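Subject: Re: [pinball-home] Weak flippers after a rebuild -- where do I even start?

Kazimiera Pawlak wrote (April 2019):
> I put new sleeves and links in both flippers on my Drokel and the left
> one is still limp. Ball barely makes it up the ramp. Is the coil shot?
> I'd hate to order another one if it's something dumb. Also, how do you
> all keep your spare parts straight? Mine are in a cookie tin.

Hi Kazimiera, and hi all,

Don't order the coil yet! I did exactly that in February with my Tidon and ended up with a very nice spare coil and the same limp flipper. Mine was the end-of-stroke switch. The contacts were pitted and black and the thing was hardly getting full power at all. Ten minutes with a proper contact file (not sandpaper, please) and I could hit the ramp again.

So, with the power off and the machine unplugged, look at that switch first. It should be closed at rest and open only right at the end of the travel. Then wiggle the flipper by hand. If it drags, the bat is probably sitting too low on its bushing -- I always forget to leave a little gap when I tighten the clamp, and I've done this for years. After that I'd look at the wires on the coil lugs, which love to crack where the solder stops.

My other machine, the Živković, has 3116 plays on the counter and still has its original coils. They're tougher than people think. It's nearly always the stuff around them.

As for spares, I've given up on tins (everything ends up under everything else and the leads tie themselves in knots). Open yellow bins are the way to go, with a shallow steel tray for whatever you're working on. Solenoids in one place, wires and plugs still on!
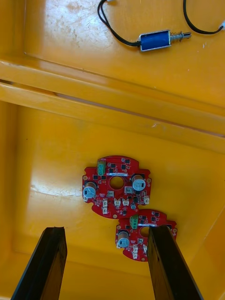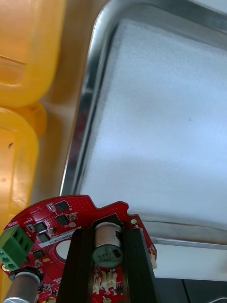
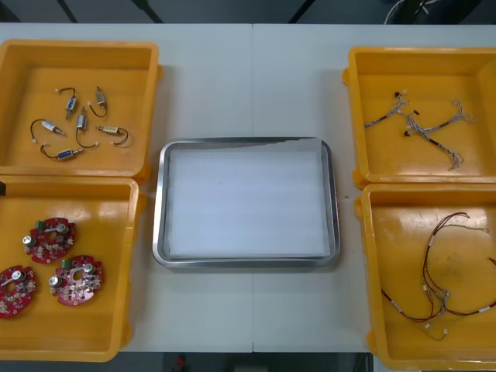 Kazimiera has since written back off-list to say that the switch on the left side was bent and never closed at all, that she has it working after a bit of careful bending, and that she would like to know if the right one should be adjusted to match. I'd say yes, do both while the glass is off, and then play more than 23 games before you touch anything again. They settle in a bit.

Does anyone have the Dilorance manual with the switch gap chart? My copy is missing that page.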